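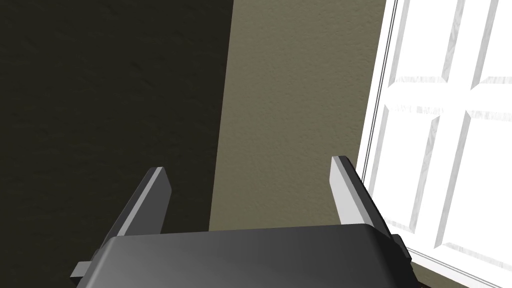 Do houseplants clean the air in your home? Hardly at all, and certainly not enough to notice.

It is a claim that refuses to wilt. Walk into any garden centre in December and there will be a shelf of "air purifying" plants near the tills, priced a little above the same plants without the label. The chain Rendasov prints a green lung on its pots. Lục, which sells by post, offers a "breathing bundle" of three, and the leaflet promises a fresher bedroom by morning. I asked both firms what the promise rested on. Rendasov sent me a link to its own blog. Lục sent a discount code.

The idea goes back to tests in which plants were shut in small sealed chambers with a dose of some unpleasant chemical. Over a day or so, the level of the chemical fell. Fair enough, but very few of us live in a sealed chamber. Ordinary homes leak. Air comes in under doors, round window frames and up through floorboards, and it carries things away far faster than a fern can. To match a window left open a crack you would need a jungle, and then somewhere else to sleep.

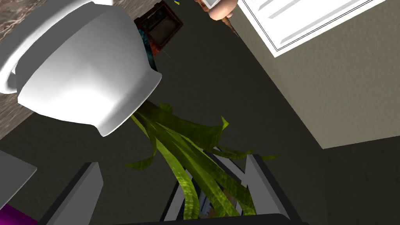

The sellers have an answer to this, of course. It is the soil, they say, or the tiny life in the soil, or the size of the leaves. Narkon goes further with a planter that has a fan in its base, pulling room air down through the roots. It costs some 500 pounds. The box says it treats the air in a living room in 20 minutes, though I could find no mention of how big the living room was or what had been in the air to begin with. When I rang to ask, I was told the testing was "in-house". I took that to mean I would not be seeing it.

I kept one running for 2 months all the same. The fan hummed. My sitting room smelled of damp compost in the evenings and of toast in the mornings, as it had before (the toast, anyway).

There are good reasons to own a plant. They look nice, they give you something to fuss over, and plenty of people say they feel calmer with a bit of green in the room. I am wary even there, as the surveys I was shown by the trade magazine Drestutus mostly asked people who had just bought a plant whether they were pleased with it. But feeling calmer is at least something you can judge for yourself, without a leaflet.

If the air in your home bothers you, start with the dull jobs. Use the cooker hood. Deal with the damp patch behind the wardrobe. Keep the lids on paint tins and store them outside if you can. Open a window when the traffic is light – early morning suits most streets – and shut it again when you get cold. Then buy whichever plant you like, from the shelf without the label.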